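### 4.2 Collecting the clutter set at home

I'll admit I was nervous about moving out of the lab for this part. Our first policy, trained only on the Akberg bench recordings, looked lovely on a plain grey mat and then fell to bits the moment we gave it a patterned cloth. So for the Galang set I went the other way completely: hand-held grippers, real rooms, whatever bedding was there, and small everyday things put down in no special order (my favourite sort of experiment, if I'm being truthful!). We ended up with 123 recordings, and I kept 41 of them back for testing.

Small cosmetics turned out to be a brilliant choice. They're shiny, they roll, and half of them are round lids that look much the same to a network. Soft bedding makes it worse, as the surface gives a little when the fingers press down, and that throws off any height estimate learnt on a hard table.

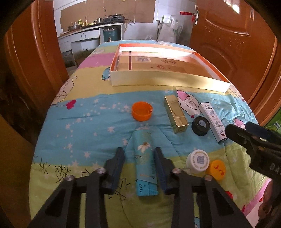 **Figure 3.** View from one hand-held gripper, fingers open either side of a light-blue tube on a patterned quilt. A second gripper comes in from the right.

I labelled each approach with the closest item between the fingers at the moment before closing, and left everything else unlabelled. In Figure 3 that's the tube, even though there are caps and jar lids nearby and a printed sheep or two on the quilt that our old detector would've happily tried to pick up. Printed shapes were its worst habit by a long way.

Fine-tuning on the Galang recordings took 3,000 steps, with the Nekance encoder frozen throughout. I did try unfreezing it, and the loss went all over the place, so back it went. On the held-back recordings the tuned policy chose the labelled item in 62 per cent of approaches. I'd hoped for more, but most of the misses were between two real objects lying close together, and I can live with that for now. The same split is used for the Favico baseline in Section 4.3.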